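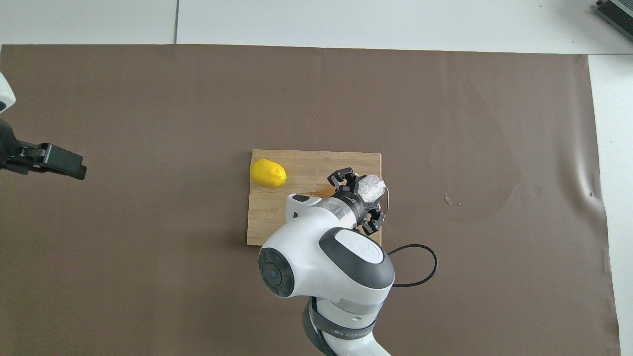

I spent a morning in March at the Jorness lab in Pamdale, watching a two-armed robot do kitchen chores very, very slowly, and I came away more excited than I expected to be about a training trick that sounds almost too simple.

The lab's new result is about teaching robots to let go of things. Everybody in this field talks about grasping (me included, guilty!), but Prys Pumphrey, who runs the project, thinks letting go is where a lot of kitchen tasks fall apart. A robot picks up something light and crinkly, carries it to the right spot, opens its fingers, and the thing hangs on. Or it springs off sideways. Or the robot opens up too early and drops it halfway there. If you've ever fought with plastic wrap you'll have some sympathy.

The usual way to teach a robot like this one is to have a person steer it through the job again and again, record everything, and train a model on the recordings. Pumphrey's group does that too. They collected 700 of these guided runs on a tabletop setup, all with ordinary kitchen items. What's different is what they did next. They went back through the recordings, cut out the last moments before each release, and had the model practice those moments far more often than the rest of the run. They call the method Rana.

"Most of a recording is just the arm traveling," Pumphrey told me. "The model gets really good at traveling. Then you get to the part you care about and it has hardly studied."

I asked why they didn't just record more runs, and she laughed and pointed at the chair where the operators sit. Fair enough. I tried steering one of the arms myself and my shoulders were complaining before I'd moved a single thing across the table. I also squashed a paper cup, sorry about that.

So, does it work? On the group's own tests, yes, pretty well. They ran 165 trials with the plain version of the model and the same number with Rana, using the same objects and the same start positions. Failed releases went from 53 down to 20. The group counted a release as failed if the object stuck to the fingers, landed outside the target area, or came loose before the arm got there. Both versions learned from the same 700 recordings, so nobody had to sit in the chair any longer to get the improvement. That's the part I like best.

Now the less shiny stuff. All the tests were done at one lab, on one pair of arms, and the objects in the tests were the same kinds the robot saw in training. Tudur Maddocks, who built the test setup and did a lot of the scoring, was pretty blunt with me about this. He'd like to see it tried with wet things, for one. He also told me the Rana version got slightly slower, as it tends to hover before opening its fingers, and they haven't figured out how to get rid of that. (I kind of enjoyed the hovering. It looks like somebody trying to remember whether they turned the stove off.)

There's also the question of how you pick which moments to practice. For now a person sets the cutoff point by hand for each task, and Maddocks says a bad choice can wipe out most of the gain. He showed me one early attempt where the cutoff was so late that the model saw almost nothing but open fingers, and it learned to arrive at the target and open them whether it was carrying anything or not. The group is working on a version that finds the cutoff from the pressure readings in the fingers, and that one isn't ready to show people yet.

Pumphrey's next plan is to try the same idea on pouring, where the last second matters just as much and the cleanup is a lot worse. The lab has written up the release results and plans to share the recordings along with the code once they've been tidied. I've asked to come back for the pouring tests, and I've been told to bring old shoes.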